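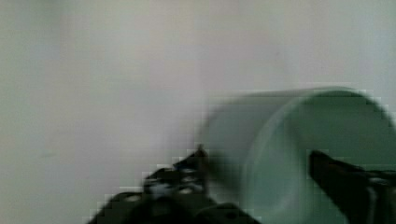
Home About Services Areas We Cover Contact

About Milov Interiors

Milov is a painting and plastering company. We work on houses, apartments and small offices, mostly indoors, and we have been doing it long enough that some of our customers are now on their third coat with us.

The company was started by Jinlong Zeng, who had spent his twenties working for a large contractor on new apartment blocks. The work there was fast and the walls were straight. When he began taking side jobs in older homes he found that neither of those things applied. Ceilings sagged, corners were out by an inch, and there was often wallpaper under the paint and more paint under the wallpaper. He liked that work better. He left the contractor in July of that year with a van, two ladders and a list of people who had asked him to come back.

Weidong Xiao joined the next spring. He trained as a plasterer and still handles most of our lime and patch work. If you have an older house with lath behind the walls, he is probably the person who will come to look at it. The two of them own the company together and both still work on site most days.

There are now 8 of us, counting Dana in the office. Everyone who paints for Milov is on our payroll. We don't use day labor, and the people who start your job will be the people who finish it, barring illness.

What we do

Most of our jobs are interior repaints. We also skim and repair plaster, hang and finish drywall, strip wallpaper, and paint trim, doors, stairs and built-in shelves. We will paint kitchen cabinets if the doors can come off and go to our shop on Deng Street, where we have a spray room. Doors are usually gone for seven working days.

We don't do exteriors anymore. We gave it up after a very wet summer in which we finished four houses and had planned for eleven. For outside work we send people to Cliveo, a family company across the river, and they send us their indoor inquiries. No money changes hands over this.

We also don't remove lead paint ourselves. If your home was built before 1978 we will test before sanding anything, and if the test comes back positive we will give you the names of licensed companies who can deal with it. We can come in after they have finished.

How a job goes

One of the owners visits and looks at the rooms. This takes half an hour for a room or two and longer for a house. We check for damp with a meter, tap the plaster, and ask what was last put on the walls if you happen to know. You get a written price by email. The price covers labor, paint, filler, and covering your floors and furniture. If we open something up and find a problem, we stop and call you before doing any extra work.

Preparation is the larger part of the time. On a typical bedroom we spend a day and a half washing, filling, sanding and priming, and then a day painting. People sometimes worry when they come home on the first evening and the room looks worse than it did in the morning. It should.

Crews arrive at 8:00 a.m. and leave by 4:30. They bring their own lunch and will need a sink or an outside tap for rinsing brushes.

Color

We are happy to give an opinion on color if you want one. We paint large sample squares on two walls of the room, one near the window and one away from it, and suggest you leave them up for a few days. Grays and off-whites in particular change a lot between morning and evening. A gray that looked neutral on the card can go green in a north-facing room, and it is much cheaper to find that out from a square than from four walls.

The Vukance building

Our largest job so far was the old Vukance shoe warehouse, which was turned into offices and studios. We skimmed and painted 166 rooms and the connecting hallways over one winter, and took on two people who are still with us. The building has a maintenance contract with us now, so we are there most months fixing scuffs and repainting units between tenants.

Prices

Our minimum charge is for one day's work. A full repaint of a two-bedroom apartment in fair condition usually starts at about $2,000 — more if the ceilings are high or the woodwork needs stripping. We ask for a quarter of the price when you book and the rest when you have walked through the finished rooms with us.

To arrange a visit, call the office in the morning or use the form on the Contact page.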